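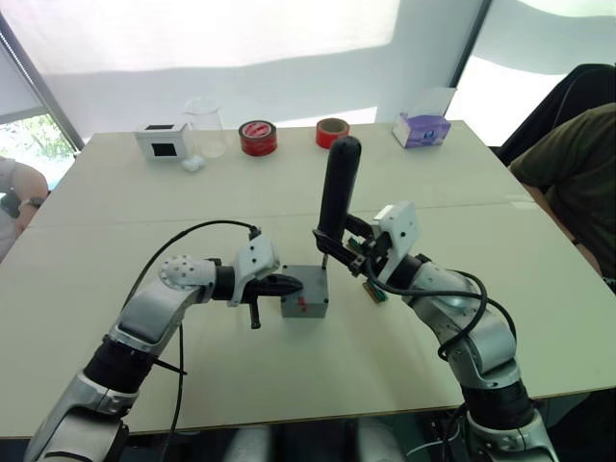
Two arms, one joystick: the left gripper on the T-handle, the right at the base of the stick.

The best seat at Zollton's Luduvden workshop is a plain office chair beside a white table. From there you get a close view of one of the most absorbing jobs in robotics, and it has almost nothing to do with writing software. It is the job of keeping a two-armed cell in shape, day after day, so that when both hands meet over a small gray box they meet in the right place.

The cell is known in the building as Gimis. It's a tabletop setup, two silver-and-black arms coming in from opposite corners of the near side, and its specialty is work that needs both hands at once. One hand steadies, the other moves. People do this every time they open a jar and never give it a thought. Getting two machines to do it is a wonderful puzzle, and a surprising amount of the answer is housekeeping!

Start with the brackets. Each gripper rides on a white mounting bracket, and the brackets are where the crew begins every morning. The screws get checked with a small torque driver, always in the same order, left arm first. A bracket that has shifted by the thickness of a business card will still look fine from across the room. The arm will still go exactly where it was told. But the fingers will close a little high or a little to one side, and on a slim handle that's enough to turn a firm hold into a pinch.

The fingers come next. They get wiped down with a lint-free cloth, then opened and closed eight times with nothing between them while someone listens. Yes, listens. A healthy gripper has a short, even whir. A gritty one has a catch in it near the end of its travel, and once you've had it pointed out to you (it took me four tries) you can't stop hearing it. When that catch shows up, the fingers come off, the slides are cleaned, and the whole hand is put back together before lunch.

Then there are the cables, and here I found a real difference of opinion. On the right arm they are bundled and wrapped loosely around the forearm, with loops hanging out to the side. On the left, a thin one arcs up from the wrist and runs down over the tabletop. Visitors sometimes ask why it isn't all tied down flat. The crew tried that in September. Everything looked terrific, and then the wrist went through a full turn and pulled a connector halfway out of its socket. Slack went back in the same afternoon. The rule now is that every joint has to be driven to both ends of its range by hand, slowly, with a second person watching the cable, before any program is allowed to run. Half the crew would still like to see a proper sleeve on there. The other half point out that a sleeve hides wear, and they'd rather see a scuff the day it starts.

With the hardware sound, the two arms have to be introduced to each other. Each one knows very well where it is in relation to its own base. What it doesn't know is precisely where its partner is standing. So the crew brings both grippers to the same point over the table, records the position, moves to another point and does it again, 14 points in all. The software from Yalçınkaya, a small firm that supplies the calibration tools, works out the offset between the two bases and flags any point that disagrees with its neighbors. A bad point nearly always means a loose screw, which sends everybody back to the brackets.

I loved this part. The arms creep toward each other at a crawl, one bent low and the other reaching from higher up, and you find yourself leaning in as though you could help.

The joystick is the final exam. It's a tall black handle with a rounded top, rising on a thin metal shaft from the box, and it makes a superb test piece for a pair of hands. Grip it too high and the arm has plenty of leverage but tends to wander. Grip it near the base and everything gets steadier, at the cost of much less room for error around the box. The T-shaped handle in the other gripper adds its own trouble. It has to come in from the side, level, without bumping the box or crowding the hand already there.

Gimis has logged 1,272 joystick trials since it was bolted down, and the log is a pleasure to read. Beside each entry is a column for what was touched last: a screw, a finger pad, a cable, a setting. Runs of poor results tend to sit right under a line where something got changed in a hurry. After one such streak the crew went back through 146 entries by hand and traced the lot to a worn finger pad that had been swapped on one side only. Pads are now changed in pairs, and the old ones go into a labeled bag with the date.

A full morning check takes roughly forty minutes if nothing needs fixing. On the day I sat in, the left wrist needed its cable moved over a little, and the calibration had to be run a second time. The first trial started just after eleven.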